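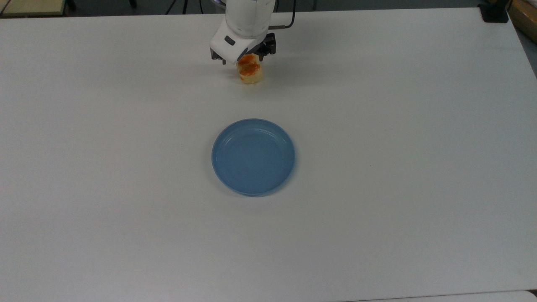

How much food do surprise bags save?

Several readers have written in about Lustimeck, the app that lets shops and cafés in Harnmont sell off unsold food in sealed bags at the end of the day. Posters went up along the high street in the spring and the claim on them is a big one: every bag is a meal rescued from the bin. The company says 658 bags were sold in the town in its first month. The council's website repeats the figure and calls it 658 meals saved.

I use the app myself, and I like a cheap loaf as much as the next person. But a bag sold and a meal saved are different things, and I would like to see somebody measure the second one.

Take what happens before the bag is filled. A bakery that has always thrown away its leftover rolls and now sells them is wasting less, no argument there. A bakery that used to mark its rolls down at half past four, or give them to the night shelter, is doing something else. The rolls would have been eaten anyway. The app counts both in the same way, and so do the posters.

Noura Jaber runs the kitchen at the Illach Road lunch club, which has collected from shops in the town for years. She told me that two of her regular shops stopped leaving bread out for her in the spring. Both had joined the app. "I don't blame them, it's money they weren't getting before," she said. "But I'd had that bread down as a given, and now I buy it." Her loaves don't appear in anyone's total, either as waste or as savings.

Then there is the question of what goes in. A sealed bag is a handy place for whatever didn't sell, and what doesn't sell tends to be the same each day. Shadi Hijazi kept a list for a month of what he got from one café, and it is mostly cheese scones. He lives alone. He froze what he could and threw the rest in the food caddy, at which point, as far as I can see, the scones had been wasted just as surely as if the café had done it, only with a walk home in between. The council then collected them from his door at the council's expense.

I asked Lustimeck whether it knows how much of each bag gets eaten. The reply was friendly and quick. It said customers are surveyed regularly and that "the overwhelming majority" enjoy their bags. I asked how many people were surveyed and what they were asked. I was sent a link to the posters.

In fairness, other people see it differently. Zohreh Shokri at the Acheampong bakery weighed her waste for a fortnight before joining and a fortnight after, which is more than anyone else I spoke to has done. Her bin got lighter. She thinks part of that is down to the app and part to the weighing, which made her notice that she was baking too many seeded loaves midweek. She now bakes fewer of them. That second saving needed nothing more than a set of kitchen scales, and I suspect it is the larger of the two, though she wouldn't be drawn on it.

Her worry is a different one. "If I know I can sell ten bags at closing, I stop minding about the ten bags," she said. A shop that earns a few pounds from its leftovers has a bit less reason to avoid having any. I don't know whether that is happening here. The app's own figures couldn't tell us, and would in fact look better if it were: more leftovers, more bags, more meals saved on the poster.

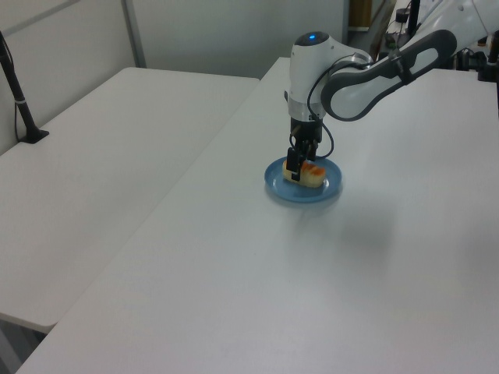 Is food from a surprise bag safe to eat the next day?

It depends on what it is and how it has been kept. Bread, rolls and plain cakes will usually be fine the next day. Cooked rice, fish, meat and anything with cream in it should go straight into the fridge when you get home, and if it carries a use-by date, stick to that date. A best-before date is about quality, so food past it may be a little stale but isn't unsafe for that reason. If the shop hasn't labelled something and you can't tell what is in it, ask before you leave. Staff have to be able to give you allergen information even when the bag is sealed, and anyone with a serious allergy would do better to skip the surprise altogether.

As for price, the bags are advertised at a third of their normal value. Normal value is whatever the shop says it is. One bag I paid £7 for was marked as worth £21, and when I added it up from the shelf labels the following morning I made it a good deal less, even being generous about a bruised pear. Another, from a different shop, was worth every penny of what it said. There is nothing dishonest in a lucky dip so long as everyone knows it's a lucky dip, but "a third of the price" sounds like a promise, and I wouldn't treat it as one.

Raimo Hakala, who has been reading this newsletter long enough to know what I'm like, wrote to say that I should stop grumbling and be glad that anything is being done. I take the point. Something is being done, and some of it is probably good. What I object to is a number on a poster that can only go up, quoted by a council that has its own waste lorries with their own scales. The tonnage from shops and from homes is already recorded. If the app is cutting food waste in Harnmont it ought to show up there sooner or later, and if it has only moved the waste from one bin to another, that ought to show up too.

I have asked for those records back to last July and will print them when they come. In the meantime, if you run a shop or café and have weighed your waste, before or after joining, please send me what you have. Rough notes are welcome. So are lists like Shadi's, from customers, including what ended up in the caddy – names will be left out unless you say otherwise.

The lunch club, for its part, still collects bread. Noura is there from eight in the morning and would rather have it sliced.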